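3.2 Folding surfaces and the handling of dark garments

The second part of the study looks at the place where the clothes are folded. In the first part we asked the households what they do with the laundry between the drying and the closet, and most answers were short. People say "I fold it" and they do not say where. When we visited them, however, we saw that the place of folding has a strong effect on the result. A shirt that is folded on a bed has soft edges, and it often opens again when it is carried. The same shirt folded on a table keeps its shape for longer. For this reason we decided to treat the surface as a factor of its own, and not only as a part of the background.

The visits took place in the towns of Redia and Tillman. We visited 76 households, and in each of them one adult was asked to fold a mixed load of the family's own clean laundry in the usual way. No instruction was given about the order or the method. In total 153 folding sessions were recorded, as most households agreed to a second visit. The first author was present at all the visits in Redia, and Adanech Gidey was present at those in Tillman. The notes were written by hand on the same day and were later compared with the recordings.

Four kinds of surface were common: the bed, the sofa, the kitchen or dining table, and the top of a machine or a chest of drawers. A few persons folded in the air, with the garment held against the chest, and put it down only when it was finished. We keep these cases separate in the analysis because the surface then serves only for stacking.

The table was preferred by the persons who described themselves as careful folders. They gave several explanations for this. A table is at a good height for the back, and it is hard, so the hand can press a crease into the cloth. Some of them also mentioned the light. In many homes the dining table stands under the strongest lamp or next to the window, and small stains can be found there before the garment goes to the closet. One woman in Tillman told us that she irons very little and that "the table does the ironing if you take it out of the basket early."

A smooth table also has a disadvantage. The cloth slides on it. When one end of a garment is lifted, the other end follows, and the part that was already flat is pulled into a new wrinkle. On a bed this happens less, as the bedspread holds the cloth a little. The persons who fold on tables seem to have learned to answer this with the second hand, and they hold the garment at two distant points for a large part of the time. In this phase the garment is neither flat nor folded. It lies bunched between the hands, and the person looks for an edge, a sleeve or a collar from which the fold can begin. We call this the search phase.

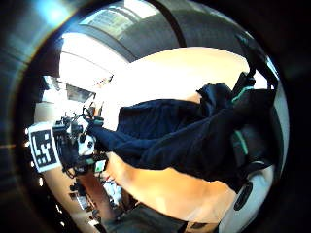 The search phase took more time than we expected. Before the visits we believed that the folding movements themselves would fill most of the session, but in the notes from both towns the words "turns it over," "looks for the seam" and "shakes it out again" come back on almost every page. With towels the phase is nearly absent, since a towel has four equal corners and any of them is good. With fitted sheets it is so long that several persons gave up and rolled the sheet. Shirts stand between these two.

The color of the garment plays a role here which, to our knowledge, has not received much attention. Dark clothes, mainly black and navy, were harder to orient than light ones of the same cut. The seams and the hems of a dark shirt give little contrast, and the inside and the outside may look the same until the label is found. On a table of pale wood the outline of a dark garment is easy to see, but this helps only with the outline. What lies inside the outline, for example a sleeve that is caught under the body of the shirt, remains hidden. Many participants solved this by touch. They moved the thumb along the cloth until it met the thick line of a seam, and often they were speaking with us or looking at a child during this time.

For light garments the situation was the opposite. A white shirt on a pale table can lose its outline under a strong lamp, but its inner details are clear, with small shadows at each seam. Participants were not aware of this difference when we asked them directly. They did say, however, that they "leave the dark things for the end," and in the Redia sessions this order was common. We cannot say if the reason is the difficulty, or only the habit of washing dark clothes in a separate load that comes later out of the dryer.

3.3 Number of flattening strokes

To describe the preparation of a garment we counted the flattening strokes, defined as one movement of the open hand over the cloth with the purpose of removing wrinkles. The counting was done by two persons from the recordings. Dwayne Strickland prepared the rules for doubtful cases, such as a stroke that stops in the middle and continues after a pause - this was counted as one stroke if the hand did not leave the cloth. In the set used for this count there were over 800 garments. Underwear and socks were left out, because they are rarely flattened at all.

Garments folded on a table received more strokes than those folded on a bed. We understand this as a sign that the hard surface invites pressing, and also as a sign that wrinkles are more visible on it. In 35 sessions the participant changed the surface during the work, most often from the sofa to the table when the shirts began. These sessions are of special interest, as the same person and the same load can be compared on two surfaces, and they are treated in section 4.

Figure 3. Dark navy fabric, bunched and wrinkled, on a pale wooden tabletop.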